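A Starry Night You Can Put Your Buttons In: painted pictures on small boxes
Project report by Marlene Bragança, Everyday Objects module
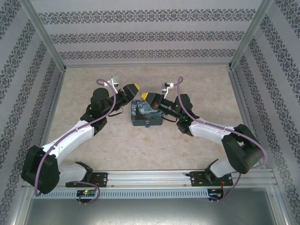

Page last changed: 2018-12-30

I started this project because of my gran's tea tin, which has a hay cart on it, and I ended up spending most of the term thinking about Van Gogh. The question I put on my proposal form was "Why do people like having famous paintings on small useful things?" Urszula Gajewski, my tutor, wrote "big question, small boxes, good" next to it and I took that as a yes.

The Starry Night box is the one I kept coming back to. It's a small rectangular box with the deep blue swirly sky, the dark cypress and the little yellow stars, and a small blue bit on the front that I've been calling the tab (Alby Ruddock, who did the project with me, calls it the latch, and we never settled it). I like that it's blue. Someone could have gone for a plain gold-coloured one and it would have been the first thing you looked at.

What we did

We had two parts to the work. First we went round looking for boxes with paintings on: charity shops, the gift shop at Illgate, the indoor market, our own families' shelves. Then we made up a questionnaire and got 43 people to fill it in, mostly other students plus everyone in Alby's mum's choir who couldn't get away fast enough! We asked whether they owned a box with a picture on it, what was in it, where it lived, and whether they knew what the painting was called.

I'd planned to do interviews as well, with proper recordings, but I only managed Maricica Hodoroagă, who has the stall at the market and sells all sorts of boxes and tins. She was brilliant and talked for so long that my notes go up the margin and round the corner. The main thing I got from her is that people pick a box up and open it before they've properly looked at the picture. They want to know if it shuts nicely. After that they turn it round to see what's on the back.

What people keep in them

Buttons, hair grips, foreign coins, spare keys nobody can match to a door, seeds in twists of paper, milk teeth (two people, and I didn't ask any more about it). Quite a lot of people said "nothing yet" and I think that's my favourite answer. They'd been given a pretty box and were waiting for something good enough to go in it. One person had been waiting since school.

Hardly anyone kept anything expensive in theirs. Alby thought jewellery would come top and I've got that in writing.

Where they live

Bedside tables and windowsills mainly, then desks, then the bathroom. I put in a question about whether the picture faced outwards and people got really into it. Several went home and checked. If the picture's on the lid the box tends to stay low down where you can see it from above, and if there's something nice on the front it goes on a shelf. This sounds obvious written down but I hadn't thought about it before, and it made me move my gran's tin.

Does the painting matter?

This was meant to be the main bit. Most people with a famous painting on their box could say who did it, even if they got the title a bit wrong ("the swirly one", "Stars at Night"). Starry Night got recognised more than anything else on our sheet of little pictures. Lâm Phí, who's on the graphics course, helped me think about why. We printed it out smaller and smaller until it was about as big as a stamp, and you can still tell what it is. The swirls hold on, and so does the big dark cypress shape. Then we did the same with a crowded harbour painting and by the third size it was porridge.

So my guess is that a picture does well on a box if it's got one big dark shape, some strong movement and not too many colours fighting each other. Blue and yellow helps, too. Lâm says I should be careful here as we only tried a few paintings and they were all ones I already liked. Fair enough.

I also wanted to look at what happens at the corners and edges, where a flat painting has to go on something that isn't flat. I cut up a shoebox and tried to wrap a print round it myself. It was awful! The sky bunched up in one corner and I lost half the village under the flap. I have a lot more respect now for anyone who gets a picture onto a box and makes it line up. My second go was better because I marked the folds in pencil on the back first, and I used less glue.

Things that went wrong

Question six on the form was badly worded and people thought I was asking how many boxes of any kind they owned, including cardboard ones from moving house. One person put 400. I've left that question out of the results altogether.

I also should have measured the boxes. I wrote "small" next to nearly all of them in my notebook and that's no use when you're trying to compare things a month later. Urszula did warn me.

What I'd do next

I'd like to carry on in February and look at boxes where the picture is a photo or a pattern, to see if people treat them differently. Alby wants to do biscuit tins. Maricica has promised to put aside anything odd that comes in, and she's already got one with a painting neither of us can identify, a woman holding what might be a goose.

The questionnaire and the tally sheets are in the blue folder in the module room, second shelf, if anyone wants to use them. Please put them back in order.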